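Chapter 6

Loads on Walls: Fixings, Brackets and Adjustable Shelving

6.1 Scope of the chapter

The preceding chapters dealt with members that carry load along their own length: posts, studs and short columns. A shelf behaves differently. Its load acts at a distance from the wall, and the fixing must resist both the downward force and the tendency of the bracket to rotate away from the surface. Most failures in domestic and light commercial shelving arise from the second effect, which is often left out of simple load tables.

The chapter considers three matters in turn: the forces at a single bracket, the sharing of load between brackets, and the strength of the wall itself. Timber shelves are assumed unless the text states otherwise. Glass is treated in Chapter 9.

6.2 Terms

A standard is a vertical strip fixed to the wall, into which brackets are hooked or clipped. A bracket is the arm that projects from it. The projection is the distance from the face of the wall to the front of the bracket, and the bearing height is the vertical distance between the upper point of restraint and the lower point of contact. The word 'upright' is used in some trade catalogues for the standard, but is reserved in this book for free-standing frames.

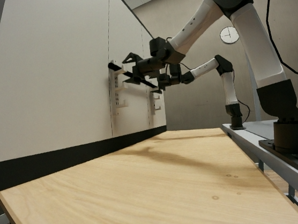
Dzintra Sakalauskas objects to the division of terms adopted in this section. In her notes on the Luik course she argues that a standard and its brackets should be treated as one component, as neither has a useful load rating without the other. The point is a fair one where both parts come from the same maker. It is less helpful in repair work, where old standards are commonly refitted with new brackets, and the two are kept apart here for that reason.

6.3 Forces at a single bracket

Consider a bracket with a projection of 300 mm, carrying a load of 133 N spread evenly along its length. The load may be taken to act at the midpoint, 150 mm from the wall. The turning moment is therefore 133 × 0.15, or 19.95 N m.

This moment is resisted by a pair of horizontal forces, a pull at the top of the bracket and an equal push at the bottom. If the bearing height is 69 mm, each force is 19.95 ÷ 0.069, giving 289 N to the nearest newton. The pull on the upper restraint is thus more than twice the weight carried. Doubling the bearing height halves the pull. Doubling the projection, with the same total load still evenly spread, doubles it.

The standard passes these forces to its screws. A stiff standard spreads the pull over several of them – a thin one bends locally, and the screw nearest the top of the bracket takes the greater part. Worked problems at the end of the chapter assume a stiff standard.

6.4 Unequal sharing

Where a shelf rests on three or more brackets, the load is rarely shared equally. Small errors in level leave one bracket clear of the shelf until the board sags on to it. Arne Wiegand's method, set out in section 6.7, treats the shelf as a continuous beam and allows for a gap at any one support.

For two brackets and a uniform load the matter is simpler. Each bracket carries half the load, provided that both are set in by the same distance from the ends of the shelf.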